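[floteck-users] Re: Session drops after the August update

From: Leonilde Macedo
To: floteck-users
Date: September 8, 2020

Qiuyue Qian wrote:
> I have Floteck running on the desktop at home and connect to it
> from a laptop. Since the August update the session opens fine,
> shows me the wallpaper for 2 seconds, and closes. No error on the
> laptop side. On the desktop side the log is 2,326 lines long and
> most of them say "retrying." I have reinstalled the client. I have
> reinstalled the server. I am now considering reinstalling myself.
> Any ideas?

Hi Qiuyue,

Welcome to the club. We meet every time there's an update.

Before you reinstall anything else, look at whether you're still logged in on the desktop itself. The old version didn't mind a local session and a remote one under the same user. The new one minds very much, and expresses this by showing you your own wallpaper and then leaving.

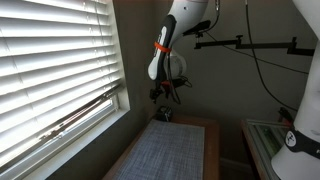 Does it matter if the local session is only locked?

A locked session counts the same as an open one, so you have to log out fully before you connect. Switching users doesn't help either. I tried that first, naturally, and lost an evening to it.

If logging out fixes it, you can stop there and have a normal life. If you need both sessions at once, as I do, make a second account just for remote use and give it read and write access to whatever folders you share. Then open the server settings file, find the line that begins with session_policy, and change it from "single" to "per-user". Save, restart the service, and wait for the little tray icon to come back. It takes its time. Mine came back on the sixth restart, but the first five were my own fault, as I was editing the backup copy of the file.
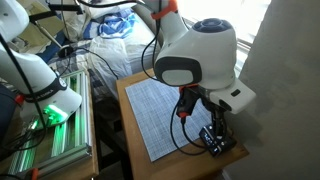

Once it's back, connect from the laptop with the new account and leave the color depth on automatic for the first try. The high setting works for me over a cable and falls over on wireless. I keep two saved profiles, named Kilgate and Skurnmont after my old machines, and pick the wrong one daily.

One more thing about that log. The "retrying" lines are the sound server looking for speakers that aren't there, and they have nothing to do with your problem. Search for "policy" instead. You should find a single line, in the middle of all that, saying the session was refused. Why it's filed as "info" is a question for the developers, who I'm told are busy.

If there's no such line, post the last part of the log here (please, not all of it) along with the version numbers from both ends.

Leonilde

Recent threads on this list
Clipboard pastes everything twice
Bettencourt theme: where did the close button go?
Keyboard layout resets on reconnect
Re: Re: Fwd: unsubscribe

Contact the list owner | Archive terms | Back to top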